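Pulladar asks clothing sellers to show their working on "stays black" claims

3 min read
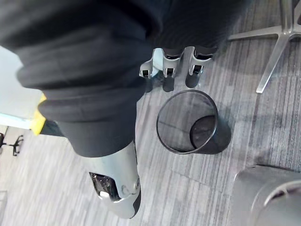 Black fabric with a matte finish, gathered in thick folds.

BRAMMONT: Consumer group Pulladar is calling on clothing brands and retailers to stop labelling black garments "fade-proof", "forever black" or "colour-locked" unless they can say what was tested, how many washes it went through and who did the testing.

The call follows a review of swing tags, care labels and online product pages for 118 black garments on sale in Brammont in February. All carried some promise about keeping their colour. Of these, 22 gave a wash count. The rest asked shoppers to take a phrase on trust, usually with a dollar or two added to the price of the plain version hanging on the next rack.

"We'd love to own a black jumper that stays black," a Pulladar spokesperson said. "Most of us have a drawer full of charcoal ones that started out that way. What we can't find is anybody willing to put on paper what 'forever' means at the checkout, or what a shopper gets back when forever finishes in winter."

Pulladar says the wash counts that do appear are hard to compare. Some tags refer to cold washes only. Others mention "gentle laundering" and leave it there. Several product pages promised the colour would hold "wash after wash", then advised buyers further down to wash the garment as seldom as possible, inside out, in cold water, and to dry it in full shade. The group accepts that this is good advice. It notes that the same advice would help a garment with no treatment at all, and it is fair to wonder which of the two is doing the job.

The review also looked at Vollent, a dye-fixing finish now advertised on workwear, school trousers and bed linen. Vollent's brochure says treated cotton shows "up to" a stated improvement in colour retention. Pulladar wrote to the company asking what the treated cotton was compared with, whether the fabric was tested as flat swatches or as made-up garments, and whether cuffs, knees and collars were included. The reply enclosed a second copy of the brochure.

Soriano, a retailer that sells several ranges with the Vollent tag, told Pulladar that it relies on information from its suppliers and that customers are "overwhelmingly happy". It did not say how it had asked them. Soriano has since changed one online listing from "will not fade" to "designed to resist fading". Pulladar does not regard this as much of a win. A garment can be designed to do all sorts of things.

The group's own mailbag tells a less cheerful story. Pulladar has 4,000 members and invites them to send in notes on things they have bought. Comments on black clothing mention work pants gone brown at the seams, hoodies that turned grey on the shoulders after a summer on the line, and a set of black towels that left its colour on everything else in the laundry. Pulladar stresses that these are complaints, sent by people who felt like complaining, and they don't show how common the problem is. It would like brands to be as careful with their five-star reviews.

Pulladar is asking sellers to do the following:

State the number of washes, the water temperature and the drying method behind any colour claim.

Say whether the test was run by the maker, the finish supplier or an outside laboratory.

Drop "forever", "permanent" and "never fades" altogether.

Offer an exchange where a garment visibly loses colour within the wash count on its own tag.

The last request has had the coolest reception. One brand said it would be "open to abuse", which suggests to Pulladar that the brand expects to be handing over a fair few trousers.

Shoppers who have already paid extra are advised to keep the tag as well as the receipt, and to take a photo of the garment in daylight when it is new. A claim printed on a tag can be raised with the store, and it is much easier to argue about when the tag hasn't gone out with the recycling. Pulladar also suggests asking sales staff what the claim means before buying. The answers collected during the review ranged from helpful to a shrug.

A plain-language guide to colour claims is available free from the Pulladar office in Brammont, and 3,000 copies have been printed. The cover is black. The group makes no promises about it.

Media enquiries: Pulladar press desk, Brammont, from 9 am.

46 shares
12 comments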